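4.2 Does bowl color change how much people eat?

The claim that a warm-colored bowl makes people serve themselves less has traveled a long way on thin support. It turns up in diet columns, in cafeteria guidelines and on the packaging of at least one product line, usually with no source attached. Where a source is given, it tends to be the Plerna trial or one of the papers that cite it. We looked for the original data behind the claim and found less than we had been led to expect.

The Plerna trial enrolled 40 adults, who each ate cereal from a red bowl on one visit and a white bowl on another. The red bowl was also smaller. Kamath and Escobar mention this in a footnote and then treat the whole difference in serving size as an effect of color. Their reply to critics argues that the volumes were "comparable," but gives no measurements. We asked for them twice and received no answer.

The Grendasa cafeteria survey is larger, with 3206 meals logged, and is often described as a replication. We do not think it can carry that name. Diners picked their own bowls from an open shelf. A person who wants a small lunch may well reach for a different bowl than a person who skipped breakfast, and the survey has no way to tell these cases apart. Huaranga, who ran the analysis, says as much in his limits section. Later authors have mostly left that part out.

A fair test would need bowls of matching shape and capacity, handed out by lot, on a surface that does not favor one color over another. Contrast with the table is a known problem in this literature (Bundgaard raised it early), and dark wood or patterned cloth makes it worse. Pairs of plain bowls like those in Figure 4 are cheap and easy to find, so cost cannot explain why so few groups have used them.

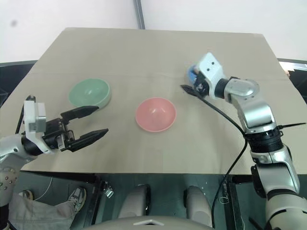
Figure 4. Green and pink bowls of similar size and shape on a beige cardboard surface.

Even with matched bowls, we would not expect much. Castaño's reanalysis, which dropped every study with unequal volumes, left an average difference too small to tell from zero. The Ionescu group disputes his exclusions, and two of their objections seem right to us. Restoring those two studies widens the interval and leaves the estimate where it was.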